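Kitchen Users' Meeting, Lindov Hall
Minutes, Wednesday, 7:00 p.m.

Present: Valentyna Zhuravel (chair), Esfahani, Pralent, Mumitz, and six users of the shared kitchen. Minutes by Pralent.

1. Last meeting's minutes
Accepted with one correction. The minutes said the group "agreed" to buy new shelving. The group agreed to ask what shelving costs. Mumitz wanted it noted that this is the second time an inquiry has turned into a decision on paper.

2. Steel work surface
The scratches came up again. Valentyna Zhuravel had a quote of $812 for having the steel refinished. Mumitz asked what the kitchen would get for the money. The answer was a better-looking surface. Mumitz asked whether anyone had ever turned down a booking over scratches. No one could name a case.

Esfahani argued that scratched steel is harder to wipe down and holds on to grease. The chair asked if that came from experience or from the firm giving the quote. Esfahani said some of both. A cheaper plan was put forward: a hand-rubbing kit at $41, tried on one end of the counter, with a look at the result in June. Several people doubted that a kit would do much besides add finer scratches to the ones already there. The trial was approved anyway, four to three, with the rest not voting.

Quote for $812 set aside. It was not turned down, and the chair asked that the wording stay that way.

3. Scouring pads and brushes
The present rule says no metal scrubbers on the counter. It has been on the wall for over a year and the minute-taker has seen no sign that it is followed. Pralent suggested a bigger sign. Mumitz said the size of the sign was not the trouble, and that people bring their own scrubbers from home and don't think about it. A box of soft pads will be kept by the sink, paid for out of the $162 left in the supplies line. When that money is gone the matter comes back here.

4. Wiping down between bookings
The long item of the evening. Bookings run back to back on weekends, and the people coming in say the surface isn't clean. The people going out say it is. Esfahani proposed a sign-off sheet. The chair pointed out that the last sign-off sheet was filled in for a month ahead, all in the same pen.

After some discussion it was agreed to try a 26-minute gap between bookings, a figure arrived at by splitting the difference between two proposals and adding one minute for locking up. The minute-taker records it without comment.
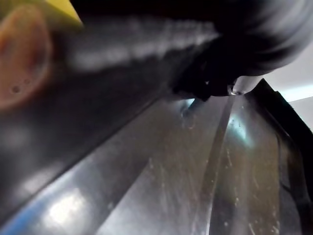 Mumitz said that wiping down is fine as far as it goes, but that a gap on the calendar doesn't hold a cloth, and asked who would be looking at the counter when the gap was over. The chair said the next group in would look, same as now. Mumitz asked that "same as now" be put in the minutes.

5. Any other business
Hooks by the door: one is loose. Esfahani will bring a screwdriver.

Request to leave personal pans in the cupboard: refused, as before.

Pralent asked for someone else to take minutes next time. No offers.

Meeting closed 8:40 p.m.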